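**Evaluating a plug-insertion policy: how many trials, and what counts as a success?**

Posted by Benvinda Neves, 11 April 2023

Our group is preparing to report results for a learned policy that picks up a power adapter and inserts it into a power strip. The policy was trained on 300 teleoperated demonstrations. In evaluation we ran 50 trials and recorded a success rate for the whole task only. A reviewer of our internal draft has objected on two grounds: that 50 trials are too few to support a comparison with our baseline, and that a single success rate does not show where the policy fails. The baseline is the Kilov controller, run on the same bench. We would be grateful for guidance on both points before the experiments are repeated. We would also like to know whether other objects should be cleared from the desk during evaluation.

---

**Man-lok Yau**

The reviewer is correct on the first point. With 50 trials per condition, a difference of ten percentage points between two policies will usually fall within the confidence intervals. We recommend 100 trials per condition as a minimum, with the interval reported beside the rate – a Wilson interval is suitable and simple to compute.

On the second point, the task should be divided into stages and each stage scored separately. The division used in our Wukarano trials was as follows:

- **Reach:** the gripper arrives within grasping distance of the adapter.
- **Grasp:** the adapter is lifted and held for two seconds.
- **Align:** the prongs are brought to the face of the socket.
- **Insert:** the adapter is seated and remains in place after release.

A trial that fails at one stage is scored as a failure at all later stages. Please write down the time limit and the rule for retries before the first trial is run. If an operator may stop a trial for safety, that trial should be counted as a failure and listed separately.

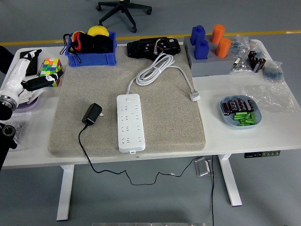 As to other objects, we do not advise clearing the desk unless the demonstrations were also collected on a cleared desk. A policy trained among bins, cables and bags of parts should be tested among them. A second condition with the clutter removed may be added, provided that it is reported under its own heading. Starting positions of the adapter and strip should be drawn from a fixed list, and the same list used for both policies. Loose cable is harder to reset, so an overlay of the starting view is advisable.

---

**Gultine**

We just did 2,000 runs in simulation and skipped most of the real ones. Reviewers did not object. Contact with the sockets was not modeled very well, however, so this may not apply to insertion.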